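Zwischenbericht zum Bau eines handgeführten Greifers in der offenen Werkstatt Prollesstead

Juni
Verfasst von Sharada Gounder

Der vorliegende Bericht umfasst den zweiten Förderabschnitt. Gegenstand des Vorhabens ist ein von Hand geführtes Greifwerkzeug mit Kamera, das später ohne Umbau an den Roboterarm der Werkstatt angesetzt werden soll. Die im ersten Abschnitt beanstandete Halterung wurde neu konstruiert. Die Arbeitsbezeichnung des Werkzeugs lautet weiterhin Kornent.

Im Berichtszeitraum wurden 16 Arbeitstermine durchgeführt. Die Fingerbacken wurden in zwei Materialchargen gedruckt, die sich in der Maßhaltigkeit nicht unterscheiden. Nachzuarbeiten waren lediglich die Bohrungen, die bei der ersten Charge zu eng ausfielen. Die Erprobung erfolgt am Tisch mit gewöhnlichen Haushaltsgegenständen. Milchige Kunststoffdosen mit Klippverschluss bereiten der Bildauswertung dabei die größten Schwierigkeiten, insbesondere wegen der Spiegelungen auf dem Deckel.

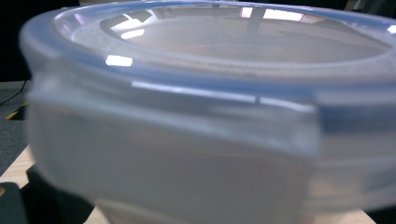 Für die Auswertung wurde deshalb eine feste Belichtungszeit eingeführt, zuvor regelte die Kamera bei jeder Annäherung nach. Die Umstellung hat den Zeitplan um eine Woche verschoben. Der Rückstand kann im nächsten Abschnitt aufgeholt werden, sofern die Werkstatt abends ab 18 Uhr zur Verfügung steht.

Die Software zur Aufzeichnung stammt aus dem Vorgängerprojekt Salgado und wurde in Teilen neu geschrieben. Abgebrochene Durchgänge werden nun gesondert abgelegt — im ersten Abschnitt gingen sie noch verloren. Vorgesehen sind 50 Durchgänge je Gegenstand. Bei Gestellen aus dünnem Metalldraht ist diese Zahl noch nicht erreicht. Die Stäbe bieten den Backen wenig Fläche, und der Öffnungswinkel muss genauer eingehalten werden als bei Dosen oder Schachteln.
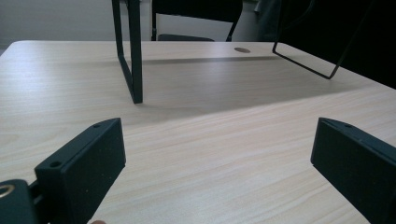
Thenmozhi Venkataraman gab in der Zwischenbesprechung zu bedenken, dass glatte Backen für runde Stäbe grundsätzlich ungeeignet seien und eine flache Kerbe vermutlich mehr bringe als jede Änderung an der Software. Dem Einwand wird gefolgt. Ein Satz gekerbter Backen ist gezeichnet und soll im kommenden Abschnitt gedruckt werden. Die glatte Ausführung bleibt als Vergleich im Bestand.

Zu den Mitteln ist festzuhalten, dass die Position Verbrauchsmaterial eingehalten wurde. Bei der Position Elektronik ergibt sich eine Überschreitung von 7 Prozent. Sie geht auf den Austausch eines Winkelgebers zurück, der nach einem Kabelbruch nicht mehr zuverlässig arbeitete. Eine Umschichtung aus den Reisemitteln wird hiermit beantragt.

Die Tischaufbauten bleiben für die weitere Erprobung bewusst einfach. Gearbeitet wird mit wenigen Gegenständen und mit dem vorhandenen Licht, damit die Ergebnisse auf andere Werkstätten übertragbar sind.
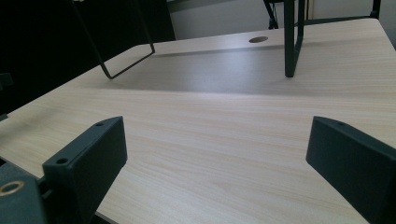

Offen sind derzeit vier Punkte: der Druck der gekerbten Backen, die Zugentlastung des Kamerakabels, die Anbindung an den Arm sowie die Bauanleitung. Letztere liegt als Entwurf vor und wird gemeinsam mit der Werkstatt Cakitz geprüft, die einen Nachbau plant. Die Stückliste ist abgeschlossen. Der Schlussbericht wird nach Ende des dritten Abschnitts vorgelegt.

Kommentare

Bohrwurm
Wird die Stückliste schon vor dem Schlussbericht veröffentlicht? Wir würden die Gewindeeinsätze gern mitbestellen.

Sharada Gounder
Die Stückliste kann auf Anfrage bereits jetzt abgegeben werden.

Heike T.
Feste Belichtung haben wir auch probiert. Bei wechselndem Tageslicht waren uns die Aufnahmen am Nachmittag zu dunkel.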